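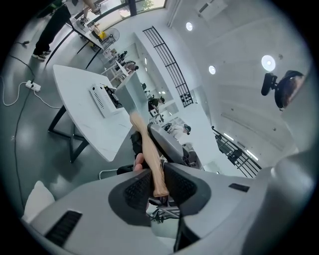

Printing and Storing Greeting Cards at Home
13/04/2020

Holiday and birthday cards printed at home usually fail at the fold. Check the grain first. Bend the sheet lightly both ways; the direction with less resistance is the grain, and the fold should run along it.

Card stock: 300 gsm cracks on many desktop printers. Flerlow matte feeds cleanly from the rear tray.

Resolution: export artwork at 600 dpi if it contains small lettering. Keep text 11 mm from every edge.

Scoring: use a bone folder or an empty ballpoint against a steel ruler. Make 3 light passes. One heavy pass tears the top layer.

Writing: gel ink smears on coated stock. Write the message before folding and leave the card open until the ink no longer marks a tissue.

Names: print the recipient list and tick each line as the envelope is addressed. Spellings should be checked against last year's list.

Storage: keep blank cards flat in a closed box, away from the stove and sink. Envelopes go in a separate bag; damp air seals the gum.

Pui-shan Chien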